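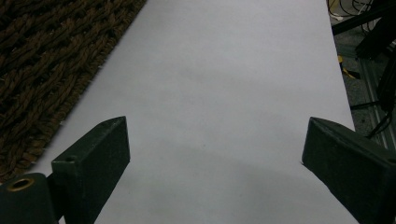
# Repeat prescriptions: where the week goes

*Notes for the Friday lunchtime talk, Sovdale practice. Aim for 20 minutes and leave the rest for questions. Slow down!*

## Opening

Hi everybody, thanks for giving up your lunch. I work the front desk at the Prata clinic, just up the road from you, and I've been there long enough to have worked with three different phone systems (all of them terrible in their own way). I was asked to come over and talk about repeat prescriptions, and how we got them off our phone lines.

Quick show of hands: who took a refill call this morning? Keep your hand up if you took more than ten.

*(Wait. Let them look at each other.)*

## What it used to be like

Last June we kept a tally at the desk. Pen and paper, a tick for every call, sorted by what the person wanted. At the end of the month we had 1522 calls about refills. Not appointments, not test results, just refills. And 1052 of those came in before noon, which is exactly when people who are sick that day are trying to get through.

So somebody with a bad chest is on hold behind a very nice man who wants to know if his blood pressure pills are ready. And he's calling because he called yesterday and we told him to call back. We made that call happen ourselves.

*(If they laugh, tell the story about the patient who had our hold music as her ringtone. Skip it if we started late.)*

## What we changed

First thing: we stopped taking refill requests by phone for most people. They can use the Clultus app, drop the slip in the box by the door, or ask their pharmacy to send it over. We kept the phone open for anyone who is housebound or can't see well or just can't manage the other ways, and we put a note on their record so they don't have to explain themselves every single time. Please do that part. I can't tell you how much goodwill it bought us.

Second, we gave people a real date. We used to say "a couple of days," and people heard "tomorrow." Now we say five working days and we write the pickup day on the slip. If it's ready sooner, great, the pharmacy texts them.

Third, one person owns the refill queue each morning, and that person does not answer the phone. I fought this one, I'll admit it. It felt like losing a pair of hands at the worst time of day. But the queue was done by eleven most days, and the afternoon stopped being a scramble to catch the doctors between visits.

*(Drink some water here.)*

## What went wrong

Plenty! The box by the door had a slot so narrow that folded slips got stuck halfway, and we found a little wad of them on day three. Get a box with a wide slot.

We also forgot about Bivora. They're the pharmacy most of our older patients use, and we sent them the new turnaround times a week after we'd started using them. Their counter staff were telling people one thing and we were telling them another, and guess who got the calls. So phone your pharmacies first, before you put up a single sign.

And the sign itself was too long. We had four paragraphs taped to the front desk, and people read the first line and then asked us what it said. The one we have now says how to order, how long it takes, and who to talk to if you've run out. Big letters.

## If someone has run out

Please don't let the new rules get in the way here. If a patient says they're out of something they shouldn't stop suddenly, that goes to the clinician on duty the same day. The desk doesn't decide whether it's urgent, we pass it on. We keep a short list by each phone of the medicines that always get flagged, and one of our nurses wrote it, so ask yours to write one too.

## Where we are now

We did the same tally again this June, same pens probably. Refill calls were down by 1327. I counted that twice. The phones still get busy first thing, I'm not going to stand here and say they don't, but the people on hold are mostly people who need to be seen.

*(Don't rush to the questions. Ask them what their own worst hour is, and write the answers on the whiteboard.)*

## Likely questions

- **Did people complain?** Yes, for roughly 5 weeks. Then it got quiet.
- **What about patients with no smartphone?** Slip in the box, or through the pharmacy. Nobody has to use the app.
- **Did it cost anything?** The box, the printing, and a lot of cookies for the staff meeting.
- **Can we see the sign?** I've got copies in my bag, take one on your way out.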